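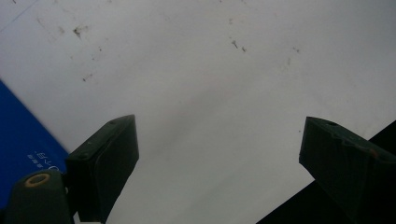 Matte surface, pale grey

Gristside: The Complete Serial
DVD box set from Storkix

Format: DVD, PAL, region 2
Episodes: 16
Total running time: 385 minutes
Picture: colour, 4:3
Sound: mono
Subtitles: English for the hard of hearing
Status: in stock

All the episodes of the television drama Gristside in one box, in the order they were first shown. The serial follows the staff and regulars of the Kinsella, a dance hall in the seaside town of Irkodby, over one winter when the hall is up for sale. It went out in a 30-minute slot with adverts. The advert breaks have been taken out, and the "End of Part One" cards have been kept.

Viewers who know Gristside only from the repeats will find some scenes they have not seen before. The repeats were trimmed to fit an earlier time in the evening, and the opening of the fourth episode was shortened quite badly. The episodes in this set are the full versions.

Picture and sound

The indoor scenes were recorded on videotape and the outdoor ones on film, as was usual at the time. The change between them is easy to see, most of all when someone walks out of the Kinsella and on to the front. The tapes have been cleaned up for dropouts and the colour has been evened out between episodes. The film scenes come from the broadcast tapes, as the original film could not be found, so they are softer than we would like and there is some dirt and sparkle on them.

The sound is clear for most of the serial. There is a low hum under the ballroom scene in episode nine. It is on the master tape, and taking it out also took out part of the band.

Extras

A gallery of publicity stills
The trailer shown before the first episode
Clean opening titles, without captions
A printed booklet with an episode guide, cast list and a short piece on the filming in Irkodby

The booklet gives away the ending on its last two pages. The episode guide comes before that and is safe to read as you go.

What is not included

The Christmas special is not in this set. It was made later with a mostly different cast, and we do not hold the rights to it. The theme tune single is also left out, though the full tune plays over the clean titles.

Packaging

The discs come in a standard plastic case inside a card slipcase — the slipcase is the same height as our other drama sets, so it will line up on the shelf. Earlier copies had the disc contents printed on the inside of the sleeve. On current stock they are on the back.

Delivery and returns

Orders placed before 2 p.m. are sent out the same working day. Sealed sets can be returned for a full refund. If a disc will not play, send us the disc number and the name of your player, and we will replace that disc only. You do not need to post back the whole box.

Region 2 discs will not play on every machine sold outside the UK and Europe, so please check your player before ordering from abroad.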